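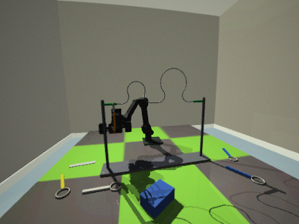 Hard Water and the Small Boiler

2 min read

Scale forms when heated water drops its dissolved calcium as a solid crust. In Drallside, where the supply comes off limestone, plumbers descale domestic boilers every 15 to 20 months. Stonport draws from a reservoir and rarely needs the work.

A thin layer slows heat transfer and raises fuel use. Softeners exchange calcium for sodium and must be recharged with salt. The Evuma cartridge, fitted on the cold inlet, is sold for flats without room for a tank.

Related
Reading a Water Report
Salt Storage in Damp Cellars

Contact | © 2022 Millet | Back to top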